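Patterned walls, a leafy mat and a bench that behaves itself

Posted 12 Jun 2020 in Workroom Tips

I finally got around to typing up my notes on lining a work nook, mostly so I can stop digging through the shed for the scrap of cardboard they were written on. If you have a corner where you sort small bits and pieces (seeds, beads, craft powders, samples for a science kit, whatever your thing is), a wipeable mat and a bit of wallpaper make it so much nicer to use. I've done three of these now and got steadily less terrible at it!

Start with the walls. Wash them with sugar soap and let them dry overnight, even if they look clean. I skipped that on my first nook and the paper let go along the bottom in October, right when the humidity picked up. If you're lining bare boards, give them a coat of sealer too, otherwise they drink the paste and you'll be cursing by the second strip.

Now, the paper. I adore a big motif, but a big motif in a small nook is a fiddly business. Before you cut anything, hold the roll up dry and work out where the large shapes will land. I like a speckled background between the big shapes because it hides every pencil mark and pinprick, and there will be pinpricks. Hang the back wall first, then the sides, and run each piece a finger's width past the corner before you trim it. A fresh blade for every long cut. Yes, every one. A blunt blade drags damp paper and tears it, and the tear always lands at eye level.

Corners are where I changed my mind completely. I used to butt the two papers together and hope. These days I run a grooved trim strip up the join. Mine is from the Grivix range, cut with a fine-toothed saw, and I sand the ends so they don't snag my sleeves. Cut it a smidge long and shave it back. If it comes up short at the bottom you'll get a little dark gap that you'll notice forever and visitors never will. A dab of matching filler sorts that out if it bugs you.

The mat goes in last. Unroll it somewhere warm the day before, face down, with a few heavy books on the curly end – the sun through a window does half the work for you. Measure the back edge and both sides separately, because no nook I've ever met is square. Mine was 17 mm wider at the front than at the back, and I'd have ruined the mat if I'd trusted one measurement. Trim the back edge dead straight first, push it home, and only then worry about the sides.

Pattern on a mat is lovely, but think about what you'll be putting on it. Leafy prints are forgiving with dust and crumbs. They're much less forgiving with clear containers, which vanish the moment you put them down.

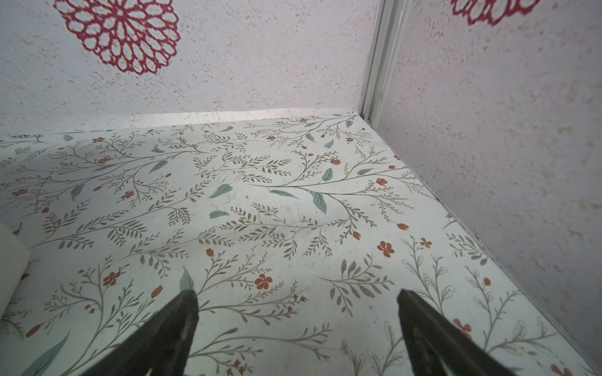
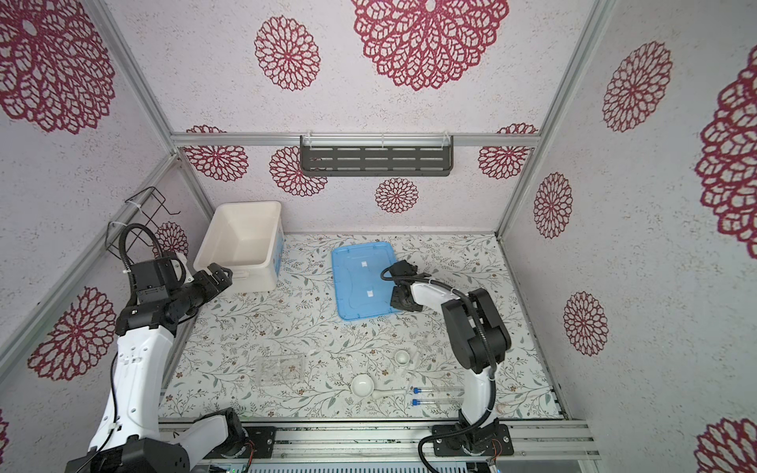 Red medallions on speckled walls, leafy mat underneath. The bin, the blue tray and the small pieces are in the second photo.

See what I mean about clear plastic? A see-through box on a vine print is all glinting edges and not much else. My fix is a strip of coloured washi tape around the rim of anything transparent. It peels off cleanly, it costs next to nothing, and you stop putting your elbow into things. For test tubes, coloured screw caps do the same job. Blue shows up beautifully against pale green and brown, so if you're buying tubes anyway, spend the extra few cents on coloured lids.

A few other habits that have stuck with me.

Keep one open bin towards the back and don't store anything in it. I know that sounds like a waste of a good bin. Mine is the "deal with it later" spot while I'm working, and at the end of the session I tip it out and put everything away. If it starts the day full, you've got nowhere to shove things and the mat turns into a dumping ground by morning tea.

Use a tray as a parking bay. A flat one with a raised rim is best, as round things can't roll off it. I'll happily use an old storage lid turned over if there isn't a proper tray in the cupboard. Colour matters more than you'd think – a plain block of colour on a busy print gives your eyes somewhere to rest, and small parts are far easier to find on it.

Tubes and other rolly things want to lie side by side, all facing the same way. Caps to the left is my rule, as I'm right-handed and like to hold the cap with my left and turn the tube. Swap it if you're a leftie. If your bench has a lean to it (mine does, the floor under it is shocking), tuck a folded tea towel along the low side.

Bowl and spoon stay together. I keep a small white bowl and a ceramic spoon just for the bench and they never, ever go back to the kitchen. Write BENCH on the bottoms with a ceramic marker and bake them if the marker says to. White is good for checking the colour of whatever you're scooping, but it does show turmeric stains something dreadful. Bicarb and a damp cloth, leave it for ten minutes, rinse.

Small cups go inside bigger vessels. I started doing this when I was decanting seed and it has saved me so much sweeping. Whatever misses the cup lands in the outer one, and you just tip it back in.

Label on one side only, and choose the side you'll be looking at. I had a whole shelf of Hemular tubs with the labels facing the wall because I'd stuck them on before deciding where the tubs would live. Soak old labels with a bit of eucalyptus oil and they'll slide right off.

For weekly cleaning, wipe the mat from the back wall forward with a barely damp microfibre cloth. Don't flood it. Water runs straight to the seam, creeps underneath, and then you've got a musty smell you can't find. The walls only want a soft dry brush, going downwards. If you get a mark on the paper, try a ball of white bread before anything wet (my nan's trick, and it works on nearly everything except grease). Along the bottom edge I use an old toothbrush.

Costs, for those who always ask: the last nook came to 70 dollars all up, and most of that was the mat. The paper was the end of a Medina roll from the clearance bin, so check those bins before you pay full price. You only need a couple of metres, and the offcuts make gorgeous drawer liners.

Next on my list is the shelf above the bench, which has three half-used tubes of Bisusar adhesive on it and a jar of screws I'm scared to open. If you've got a good way of storing glue so the nozzle doesn't clog, pop it in the comments. I've tried the nail, the cling wrap and the upside-down-in-a-mug method, and I'm still throwing out half of every tube.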